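Ziltlow 수건 문구 모음 README
읽는 데 9분

이 사이트는 방문 통계를 위해 쿠키를 사용합니다. 계속 보시면 동의하신 것으로 간주합니다. [동의] [설정]

집에 있는 수건 한번 꺼내 보세요. 아마 아래쪽에 뭐라고 적힌 게 하나는 있을 거예요. "축 고희", "개업 기념", "제 몇 회 동문 체육대회" 같은 거요. 저는 세수하고 얼굴 닦다가 그 글자를 읽는 버릇이 있는데, 어느 날 큰집 욕실에서 제가 태어나기도 전에 문 닫은 쌀집 이름을 읽고 나서 이걸 적어 두기 시작했어요. 그렇게 모인 게 Ziltlow예요. 이름에는 뜻이 없어요(저장소 만들 때 떠오른 대로 쳤고 나중에 바꾸기 귀찮았어요).

현재 버전에는 문구가 1314줄 들어 있습니다. 한 줄이 수건 한 종류예요. 같은 문구가 찍힌 수건이 여러 장 나와도 한 줄로 칩니다.

뭐가 들어 있나

기념 수건에 인쇄되거나 수놓인 글자를 그대로 옮겨 적은 텍스트입니다. 사진 데이터는 없어요! 가끔 메일로 "이미지는 어디서 받나요" 하고 물어보시는데 배포본에는 글자만 있어요. 수건 원본도 제가 가진 건 일부고, 대부분은 친척, 친구, 친구네 어머니, 목욕탕 주인분들이 불러 주시거나 적어 보내 주신 거예요.

파일은 탭으로 나눈 텍스트 하나고, 인코딩은 UTF-8입니다. 엑셀에서 바로 열면 깨질 수 있으니 가져오기 메뉴로 여세요. 열은 이렇게 되어 있어요.

번호: 제가 받은 순서. 의미 없음. 중간에 빠진 번호는 나중에 중복으로 밝혀져서 지운 것.
원문: 수건에 있는 그대로. 줄바꿈은 빗금으로 표시.
한글 풀이: 한자가 있을 때만 채움. 없으면 빈칸.
행사 종류: 잔치, 개업, 체육대회, 퇴임, 종교 행사, 돌, 기타.
표기 방식: 인쇄, 자수, 모름.
시기: 수건에 연도가 있으면 그 연대만. 없으면 빈칸. 짐작해서 채우지 않음.
메모: 제 잡담. 분석하실 때는 버리세요.

메모 열은 정말 버리셔도 되는데, 저한테는 제일 아까운 열이에요. "막내 고모 말로는 이 집 떡이 맛없었다 함" 같은 게 들어 있거든요.

원문 옮겨 적는 규칙

처음엔 규칙이 없었어요. 그냥 보이는 대로 적으면 되지 싶었는데, 보이는 대로라는 게 사람마다 너무 다르더라고요. 누구는 띄어쓰기를 고쳐서 보내고, 누구는 전화번호를 통째로 빼고, 누구는 "축"을 동그라미 안에 넣어 그려 보내고. 그래서 몇 번 갈아엎은 끝에 지금은 이렇게 합니다.

띄어쓰기는 손대지 않아요. 수건은 폭이 좁아서 글자를 우겨 넣느라 붙여 쓴 경우가 많고, 반대로 두 글자 이름을 멋있게 보이려고 쭉 벌려 놓은 경우도 있어요. 벌려 놓은 건 공백 하나로 줄입니다. 여기만 예외예요.

맞춤법도 안 고쳐요. "감사함니다"는 "감사함니다"로 둡니다. 한자가 틀린 것도 마찬가지고요. 돌아갈 회 자가 있어야 할 자리에 모일 회가 있는 수건이 제법 있는데, 그것도 원문 열에는 찍힌 그대로, 풀이 열에는 한글로만 적었어요.

그림이나 무늬는 글자로 치지 않습니다. 학 두 마리, 소나무, 거북이 전부 뺐어요. 로고 안에 들어간 글자는 읽히면 넣고 안 읽히면 뺍니다. 닳아서 한두 글자가 안 보이면 네모로 채우고, 반 넘게 안 보이면 그 줄은 아예 싣지 않았어요.
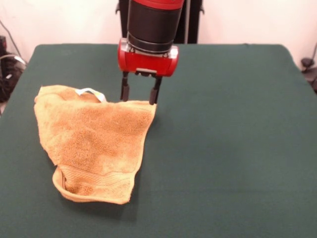

Floarea Chiriac: 네모로 채운 글자 말인데요, 앞뒤로 뭔지 뻔한 경우에도 네모인가요? "회□ 기념"이면 누가 봐도 회갑인데 검색에 안 걸려서 한참 찾았어요. 풀이 열에라도 넣어 주시면 좋겠어요.

맞는 말씀이라 다음 버전부터는 풀이 열에 채운 글자를 넣고 뒤에 물음표를 붙이기로 했어요. 원문 열은 그대로 네모입니다. 사실 "회□"는 회혼일 수도 있어서 제가 한 번 잘못 채웠다가 혼난 적이 있거든요. 결혼 예순 해 잔치를 환갑잔치로 만들어 버렸으니 혼날 만했죠.

어떻게 모았나

큰 덩어리는 세 군데서 왔어요.

하나는 우리 집안. 명절마다 욕실 수납장을 뒤졌고 처음 두 해는 다들 재미있어하다가 그다음부터는 제가 화장실에 오래 있으면 문을 두드리세요. 장롱 깊은 데서 비닐도 안 뜯은 상자가 나올 때가 제일 좋아요. 글자가 멀쩡하니까!

또 하나는 동네 목욕탕과 이발소. 여기는 수건을 많이 쓰니까 손님이 두고 간 것, 거래처가 돌린 것, 옆 가게가 망하면서 넘긴 것이 다 섞여 있어요. 대신 엄청나게 삶고 빨아서 인쇄가 거의 날아간 게 많습니다. 자수가 유독 많이 남아 있는 건 이 때문이기도 하니까, "옛날엔 자수가 많았구나" 하고 바로 결론 내리지는 말아 주세요.

마지막은 온라인으로 받은 제보예요. Treltavby 게시판에 글을 한 번 올렸는데 댓글이 100개 넘게 달려서 그걸 옮기느라 5월 한 달이 다 갔어요. 댓글 다신 분들께는 데이터에 넣어도 되는지 따로 여쭤봤고 답이 없는 분 건 뺐습니다. 빼기 아까운 게 하나 있었는데(어떤 분이 자기 자신에게 준 금연 성공 기념 수건) 답이 안 와서 결국 못 실었어요. 혹시 이거 보시면 연락 주세요. 진심입니다.

제보를 받을 때는 양식을 길게 안 만들었어요. 적힌 글자, 무슨 행사였는지, 인쇄인지 자수인지. 이것만 물어봤어요. 더 물어보면 다들 답을 미루시더라고요. 색깔 열은 한때 있었다가 없앴습니다. 겨자색, 누런색, 황토색, 베이지, "옛날 수건색"이 다 같은 수건을 두고 나온 말이어서요.

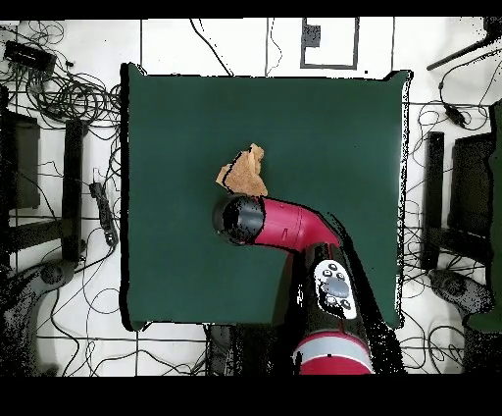
한자 이야기 조금

이 모음을 쓰시는 분들이 제일 많이 막히는 데가 한자예요. 그래서 좀 길게 씁니다.

나이 잔치 쪽은 낱말이 정해져 있어서 금방 익숙해져요. 회갑, 환갑, 화갑은 같은 나이고 수건에서는 화갑이 의외로 자주 보여요. 고희는 일흔. 희수는 두 가지가 있어서 조심하셔야 하는데, 기쁠 희를 쓰면 일흔일곱이고 드물 희를 쓰면 일흔을 가리키는 경우가 있어요. 한글로만 "희수"라고 찍혀 있으면 저도 몰라요. 그런 줄은 행사 종류만 잔치로 넣고 나이는 안 적었어요. 팔순은 거의 한글로 찍혀 있고요.

문제는 사람 이름이랑 가게 이름에 들어간 한자예요. 약자로 쓴 것, 붓글씨체로 흘려 쓴 것, 도안하신 분이 획을 하나 빼먹은 것까지 섞여 있어요. 컴퓨터에 없는 글자가 나오면 중괄호 안에 부수와 나머지를 풀어 적었습니다. 보기에 지저분하긴 한데 나중에 바꾸기는 쉬워요.

그리고 "증"이요. 드릴 증 한 글자가 이름 옆에 붙어 있는 수건이 많은데, 처음에 저는 이걸 이름의 일부인 줄 알고 "김 아무개증"이라고 적었어요. 한참 뒤에 전부 고쳤지만 혹시 남아 있으면 알려 주세요. 옛 버전 받으신 분들은 새로 받으시는 게 마음 편하실 거예요.

개인정보

수건에는 생각보다 많은 게 적혀 있어요. 잔치 주인공 이름, 자식들 이름 줄줄이, 집 전화번호, 어떤 건 번지까지요. 옛날에는 이걸 동네방네 돌렸으니까 비밀이라고 하긴 그렇지만, 검색되는 파일에 올리는 건 또 다른 얘기잖아요.

그래서 배포본에서는 사람 이름을 성만 남기고 가렸어요. 전화번호는 국번 자릿수만 남겼고(두 자리 국번인지 세 자리 국번인지가 시기 짐작에 쓸모가 있거든요) 번지는 지웠습니다. 가게 이름은 남겼어요. 다만 가게 이름이 곧 사람 이름인 경우, 그러니까 무슨무슨 의원이나 이발관 같은 건 이것도 가렸습니다.

빼 달라고 하시면 바로 뺍니다. 이유 안 여쭤봐요.
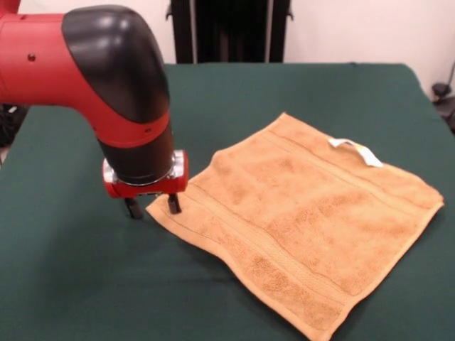 이름을 가리면 잔치 수건은 볼 게 없어지지 않느냐고 Wondimu Kumsa가 메일로 물어 왔다. 자식들 이름을 어떤 순서로 적었는지, 며느리와 사위가 같이 적혔는지가 자기는 제일 궁금한데 그게 다 성 한 글자로 바뀌어 있더라는 것이다.

이건 좀 찔렸어요. 그래서 이름 자리에 아들, 딸, 며느리, 사위, 손주 같은 꼬리표가 수건에 함께 찍혀 있으면 그 꼬리표와 순서는 그대로 살렸습니다. 꼬리표가 없으면 순서만 남아요. 성만 보고 누가 며느리인지 짐작하는 건 쓰시는 분 몫이고, 저는 권하지 않아요(같은 성끼리 결혼한 집도 있고, 그냥 조카가 낀 집도 있어요).

분류할 때 헷갈렸던 것들

개업과 이전 개업을 나눌까 한참 고민하다가 합쳤어요. 이전하면서 상호까지 바꾼 집이 있어서요.

체육대회는 학교 동문, 회사, 동네, 향우회가 다 한 칸이에요. 나누고 싶으면 원문에 거의 다 나와 있으니 검색해서 나누시면 됩니다. 퇴임은 교장 선생님이 압도적이에요. 이건 제보해 주신 분 중에 교사 집안이 많아서 그렇다고 보시면 돼요. 전국 퇴임의 실태 이런 거 아닙니다.

종교 행사는 성전 건축, 사찰 불사, 부흥회, 성지 순례까지 넣었고, 어느 종교인지는 따로 표시 안 했어요.

기타 칸이 재미있어요. 조합장 취임, 다리 놓은 기념, 마을 수도 들어온 기념, 계 모임 해산 기념. 계를 깨면서 남은 돈으로 수건을 맞춘 모양이에요. 가게 광고만 찍힌 것도 기타인데, 이건 기념이 아니니 빼야 한다는 의견도 있었어요. 일리가 있지만 저는 넣는 쪽으로 정했고, 메모 열에 "광고"라고 적어 뒀으니 싫으신 분은 걸러 내시면 됩니다.

틀린 데, 모자란 데

지역이 엄청 치우쳐 있어요. 우리 집안이 사는 동네와 외가 쪽이 절반 넘게 차지한다고 생각하시면 됩니다. 지역 열을 따로 안 둔 것도 그래서예요. 지도에 찍으면 그냥 우리 가계도가 나와요.

시기가 비어 있는 줄이 많습니다. 체육대회 수건은 회차만 있고 연도가 없는 게 흔해요. 학교 이름을 알면 거꾸로 따져 볼 수 있는데 저는 안 했어요. 하실 분 계시면 결과 좀 나눠 주세요.

아직 확인 못 한 줄이 약 40줄 있어요. 전화로 불러 주신 걸 받아 적은 것들인데, "재"인지 "제"인지는 귀로 구별이 안 되잖아요. 메모 열에 "전화"라고 되어 있는 게 그거예요.

중복도 조금 있을 거예요. 같은 잔치 수건을 앞면만 적어 보낸 분과 뒷면까지 적어 보낸 분이 계시면 다른 줄로 들어갔을 수 있어요. 찾을 때마다 긴 쪽만 남기고 있습니다.
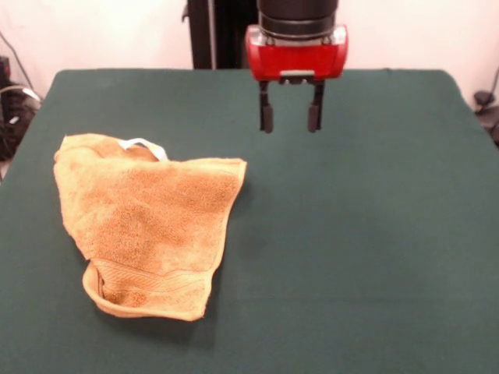
그리고 이걸로 통계를 내실 분들께 부탁 하나만 드릴게요. 많이 나온다고 많이 돌렸다는 뜻은 아니에요. 수건은 쓰다가 걸레가 되고 걸레는 버려지잖아요. 아껴서 안 쓴 수건, 쓰기 싫어서 안 쓴 수건이 오래 남아요. 우리 큰어머니는 마음에 안 드는 집에서 받은 수건만 따로 넣어 두셨는데 그 상자가 통째로 이 데이터에 들어와 있습니다.

쓰는 법

그냥 받아서 여시면 돼요. 설치할 거 없고 가입도 없어요. 검색만 하실 거면 메모장으로도 충분합니다. 프로그램으로 읽으실 때는 따옴표 처리를 꺼 주세요. 원문에 짝이 안 맞는 따옴표가 들어간 줄이 있어서, 켜 두면 그 뒤로 몇 줄이 한 칸에 뭉쳐 버려요. 저도 이걸로 저녁 한나절을 날렸어요.

글꼴을 만드는 분, 지역사 공부하시는 분, 그냥 심심하신 분 다 환영이에요. 출처에 Ziltlow라고만 적어 주시면 되고 상업적으로 쓰셔도 됩니다. 다만 가려 놓은 이름을 도로 알아내려고 하지는 말아 주세요. 모음에 나온 가게 이름으로 새 수건을 찍어 파는 것도 좀 참아 주시고요. 아직 장사하는 집도 있어요.

바뀐 것들

이번 버전: "증" 오류 수정. 가족 꼬리표 복원. 색깔 열 삭제. Treltavby 제보분 추가.
그 전 버전: 전화번호 가림. 행사 종류에 퇴임 추가(그 전엔 기타였음).
맨 처음 버전: 공책을 그대로 친 것. 안 쓰시는 게 좋아요.

다음 버전은 2000줄이 되면 내려고 했는데 그러다간 영영 못 낼 것 같아서, 풀이 열 물음표 작업이 끝나면 그냥 올릴게요.

제보는 저장소의 새 글 쓰기로 남겨 주세요. 수건에 적힌 글자를 줄 바뀌는 데까지 그대로 적어 주시면 제가 절하겠습니다. 글자가 가물가물하면 수건을 살짝 당겨서 팽팽하게 펴고 비스듬히 빛을 비춰 보세요. 자수가 뜯긴 자리도 바늘구멍으로 읽히는 수가 있어요.

관련 글
Kershaw 달력 뒷면 글귀 모음 README
Imer 성냥갑 상호 목록, 옮겨 적기 규칙
컴퓨터에 없는 한자를 풀어 적는 방법
국번 자릿수로 옛 전화번호 시기 짐작하기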